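Bullberg Zipline: I Screamed the Whole Way Down and Would Do It Again

Posted 21 Nov 2022

So I finally did the zipline at Bullberg! If you've been reading this blog for a while you know I get wobbly on a stepladder, and the big escalator at the mall makes me hold on with both hands. So how did I end up strapped into a harness on top of a hill, staring at a cable that disappears into the trees? A birthday, a group chat and not enough sleep. I said yes before I read what it was.

Bullberg is the hill behind Nistley, maybe an hour and a half from us if you don't stop for pie (we stopped for pie). The zipline is run by an outfit called Reremach, and they have two lines. The short one is 464 feet and they call it the warm-up. The long one is 1,000 feet and goes right over the creek. You can buy a ticket for just the warm-up, and I really, really tried to.

Check-in is in a little hut by the parking lot. You sign the form, you step on the scale (they turn the screen away from you, thank you Reremach), and then you get your helmet and gloves. After that you walk. I had pictured a chairlift, or a van, or anything with wheels. But no, it's 659 steps up through the woods, and I know that because the number is painted on a board at the bottom, which I thought was a bit mean. I had to sit down twice. A family with a toddler passed me both times.

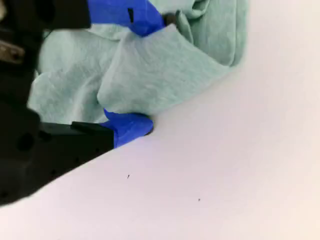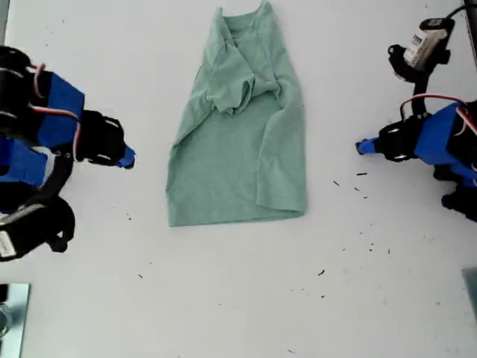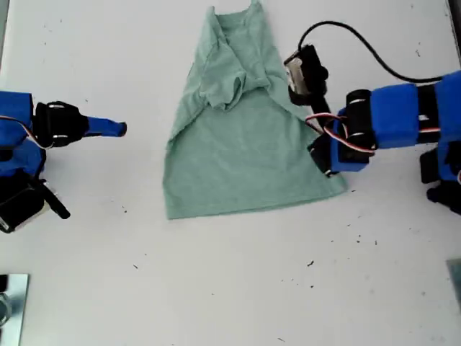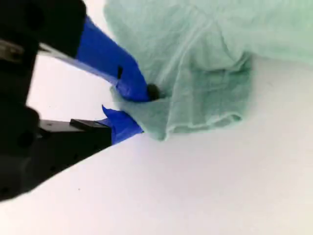
What you wear matters more than I expected. The website says closed shoes and long pants and leaves it at that, so I'll fill in the rest. The harness goes around your legs and up over your shoulders, and anything with a thick seam is going to dig in. My first idea was a nice blouse for the photos, and I'm so glad I changed my mind in the parking lot. Go for a plain T-shirt, something like the pale green one up there, and don't bother ironing it, it'll be a wrinkly mess under the straps in five minutes anyway. Tie your hair back low so the helmet fits. And leave your earrings in the car!

Okay, the warm-up line. I shut my eyes and it was over before I'd finished my first scream. My legs were jelly but I was laughing, and the guy at the landing platform asked if I wanted to keep going or take the path down. My mouth said "keep going" all by itself.

The long one is a whole different animal. You stand on a wooden platform with your toes over the edge and they clip you in, then they check the clips, then somebody else checks them again. I asked for a third check and they did it without rolling their eyes. Then you sit back into the harness and they count to three, except they let go on two. I have mixed feelings about that! The first couple of seconds are pure stomach. After that it gets smooth, and I opened my eyes over the creek and could see all the way to the water tower in Nistley — and for a moment I wasn't scared at all. Then I noticed I was spinning slowly backward and the screaming started up again.

A few things if you're planning to go. Book the morning, the line for the harnesses was out the door by the time we left. Bring water for the steps. There's a locker for your phone but it only takes quarters. If you go in July, like my cousins did, put on bug spray before the woods and not after.

We had lunch at Prokopenko, the dumpling place on the main street in Nistley, and I ate like I'd crossed a mountain range. Get the potato ones with the fried onions. They close at three, so don't hang around too long in the gift shop like we almost did. My sister is already talking about the night ride they do in the fall, with headlamps, and I told her I'd think about it.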